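Katum Hand-Held Gripper Pair
Set-Up and Operation Guide

Section 4. Recording a sorting task with small produce

4.1 Purpose of this section

This section explains how to prepare a table, handle mixed fruit and vegetables with the Katum gripper pair, and save the result as a session in Durnix. It applies to the standard pair fitted with the blue finger pads on at least one gripper. Operators who use the long-reach fingers should refer to Section 6 before continuing.

Read Sections 1 through 3 first. The grippers must already be paired with the Durnix recorder and must have passed the jaw travel check in Section 3.4.

4.2 Items required

Gripper pair, charged
Durnix recorder with at least 50 minutes of free recording time
One table with a plain or lightly printed cloth
One plate with a raised rim
Mixed round produce in at least two sizes
Cleaning cloth, supplied in the accessory pouch

Note: Produce of mixed size and surface gives the most useful sessions. Large citrus fruit is suitable for the first picks of a new operator. Cherry tomatoes should be left until the operator has a steady hand, as they roll at a light touch.

CAUTION: Wash and dry all produce before use. Moisture or juice on the finger pads reduces grip. Do not eat produce that has been handled with the grippers.

4.3 Preparing the table

1. Spread the cloth so that it covers the full working area. Folds and creases are acceptable provided that they do not lift the edge of the plate.

2. Place the plate within easy reach. For a loading task (table to plate), leave the plate empty at the far side of the work area. For a sorting task (plate to table), fill the plate and bring it forward.

3. Set out the produce in one loose group. Leave enough space around the larger items for the jaws to open fully on both sides.

4. Check the light. Daylight from a window is acceptable. If a strong reflection appears on the plate in the preview, turn the plate or move it toward the center of the table.

5. Leave ordinary household objects where they are. Durnix does not require a bare background, and items behind the table do not need to be removed between sessions.

4.4 Picking up a single item

1. Take one gripper in each hand. Keep the index finger off the trigger until the recorder gives the start tone.

2. Open the jaws fully before approaching the item. Approach from above and to one side, and keep the wrist level.

3. Bring the finger pads down on either side of the item at its widest point. Close slowly until both pads touch, then apply a further light squeeze.

4. Lift straight up. Hold the item clear of the cloth before moving sideways.

5. To release, lower the item until it is just above the surface and open the jaws. Large round fruit should be released low. The two grippers need not work in turn; one may hold a small fruit while the other handles a large one. 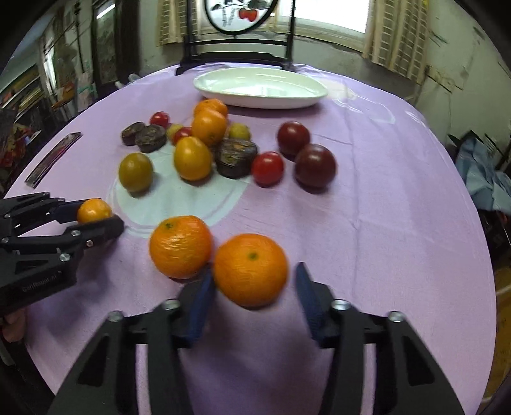
6. Wait until the item is at rest before starting the next pick. The recorder marks the end of a pick when both jaws have been still for 2 seconds.

Note: If an item is dropped, continue. Do not pause the session. Dropped items are marked in review (see 4.6) and remain useful.

CAUTION: Do not place fingers between the jaw linkages while the gripper is in use. The openings in the arms close as the jaws move and may pinch the skin.

4.5 Working from a full plate

Items that touch one another are harder to grasp than items on an open cloth. The following order is recommended.

1. Begin with the largest item within reach. Removing it opens space for the finger pads.

2. Use the nearer gripper for the large item and bring the second gripper in from the side for small items. Entering from different directions keeps the two sets of arms from meeting over the plate.

3. Where a small item rests against its neighbors, place one finger low beside it and the other above. Do not force the jaws between two items that are pressed together. Move one of them aside first.

4. Treat items with a rough or fibrous skin, such as water chestnuts, with a slightly firmer squeeze. Fibers may remain on the pads. Wipe the pads before moving to smooth fruit.

5. Keep the last picks away from the rim. A finger that catches the rim may tip a light plate.
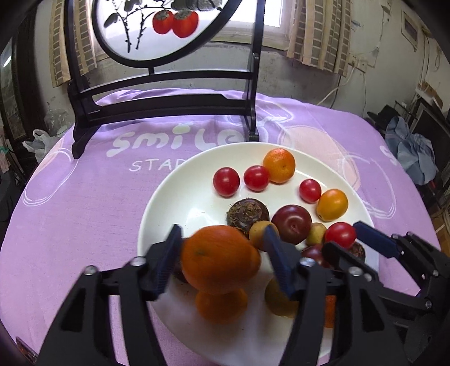 Figure 4-2. Both grippers at a full plate, with large citrus fruit between the pads of the nearer one.

Note: In a crowded plate the pads will hide part of the produce. This is normal. The operator should look past the gripper at the item itself and should not raise the arm to improve the view.

4.6 Ending and reviewing the session

1. Set both grippers down with the jaws open. The recorder gives two short tones and closes the file.

2. Open the session in Durnix Review. Sessions are listed by time of day, with the most recent first.

3. Mark any dropped items, and enter the task type (loading or sorting) in the task field.

4. Select Submit. A single upload may contain up to 288 picks. Longer sessions are divided automatically and keep the same session name.

If the upload stops before it is complete, leave the recorder connected and select Resume. Do not delete the local copy until the status reads Received.

4.7 Care after use

Wipe the finger pads with a damp cloth and allow them to dry in the open position. Check the screws at each joint by hand. A loose screw may be tightened with the small driver in the pouch – do not use a power tool. Citrus juice left on the pads will harden the surface over time, and worn pads should be replaced in pairs.

Replacement pads are supplied by Habte. For questions on this section, contact Glória Henriques, Operator Training. For repairs, contact Unai Moya, Service Desk, and include the serial number of both grippers.

Section 4 revised in November. The earlier text on single-gripper sorting has moved to Appendix B.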